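Workshop notebook, soft goods bench
9/18/24
Entry by Lihua Kong

Purpose: settle a start condition for the light blue cloth, so that two people working from the same page begin with the same heap. Also bench surface, lighting and the cable run, which have been on the list since May.

Carried over from the last entry: the folding sheet says "cloth crumpled, on table". That is too loose. Urszula reads crumpled as dropped from the hand. I read it as gathered into the fist and released. The two give different heights and a different number of free corners, and the fold times are then not comparable.

Drop method. Hold the cloth by the middle, lift until all corners are clear of the wood, let go. The heap comes out wide and low, usually with one side lying nearly flat. Corners are easy to find. The position on the table wanders more than I would like.

Gather method. Work the cloth into one hand from the nearest edge, set it down, open the hand, withdraw straight up. The heap is tighter and taller and the corners tend to end up underneath. Position is good. Orientation is poor unless the same edge is used each time, and on plain cloth it is hard to tell which edge that was.

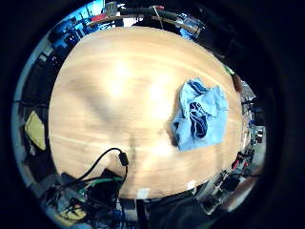 Either method leaves the question of which way the heap faces. I tried writing it as a clock position for the flattest side, with the chair side of the table as six. It works for the drop method. With the gather method there is often no flattest side and the entry becomes a guess. Provisional rule: where no side is clearly flat, write "none" and carry on. Do not pick one for the sake of filling in the box.

Smoothing between repeats. Cloth is opened, laid on the table and pressed out once with the flat of the hand from the middle to each edge. One pass only. A second pass takes out creases that the next person will not take out, and the cloth starts to behave differently. No iron. If the creases have set hard enough to steer the fold, change the cloth and note the change.

Washing. The Plurkby powder leaves the cloth slightly stiff. Acceptable if every cloth gets it, not if only half do. Softener is not to be used on anything from this bench. Drying is flat, on the rack, not over a chair back, which leaves a ridge across the middle for days.

Desk layout for the handling work. Small items go at the far edge, out of the reach of the sleeves. Cloth stays near the front. Tape is kept to the right-hand desk along with the lamp. Cables go down the left side only. I had the marker cube and the smaller block next to the cloth at first and kept sweeping them along when gathering. They are now to be picked up before the cloth is touched and put down after it.

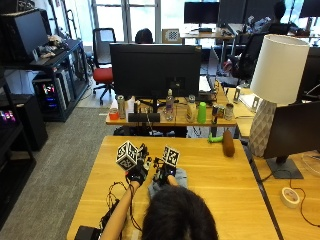

Urszula Kaczorowski disagrees with the last point and wrote in the margin: put the blocks down first, well clear, and gather with both hands free. Holding something while you do it changes the grip and you will log a heap that nobody else can make. She also wants the gather done towards the body, not across it, for the same reason.

Accepted on the blocks. On direction I am less sure. Towards the body is more natural seated, but from standing it pulls the cloth off centre. Written in for seated work only until we have compared the two.

Spreading. The full spread is needed as the end condition for the unfold sheet. Definition as it stands: no part of the cloth lying on another part, wrinkles allowed. Turned edges are the usual failure. A narrow turn along one side is easy to miss from the chair when the cloth is pale and the light is overhead. Check by running a finger along all four sides, not by eye.
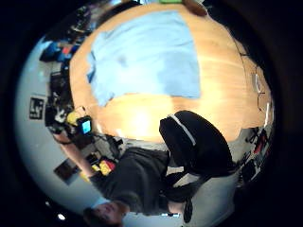 Light blue cloth spread on the table, edges on the left still folded. Not a full spread under the definition.

Glare. The wood takes a strong reflection from the ceiling lights and pale cloth loses its outline next to it. Options listed:

Olumov matt table cover. Rejected. The cloth drags on it and the smoothing pass pulls it out of square.
Moving the table. The reflections move with it. No gain.
Switching off one row of lights. Not tried yet. Needs agreement from the other end of the room.
Starting the heap to one side of the bright patches. Costs nothing. Adopted for now. 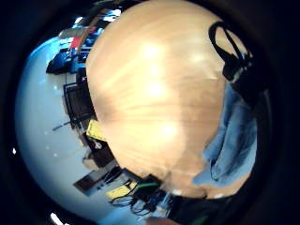
Crumpled cloth at the side of the wood, black strap over the edge above it. Glare spots down the middle.

Straps and cables. Anything looped over the rim is to be kept clear of the cloth area before a repeat starts. A strap edge under a corner is enough to hold it during the first pull, and the result reads as a bad fold when it is a bad table. If it happens, strike the repeat and write "snag". Do not average it in.

Stock. Two more cloths wanted from Fastitport, order ref. 3365, same weight as the present ones. Guo has a cheaper cloth but it is brushed on one face and will not slide over itself. Not a substitute.

To do:
Rewrite the folding sheet with drop and gather as separate start conditions.
Run 8 repeats of each, seated, same cloth, one smoothing pass between.
Same again standing, gather only, both directions.
Ask about the lights.
Urszula to check the clock position wording and initial the sheet.

LK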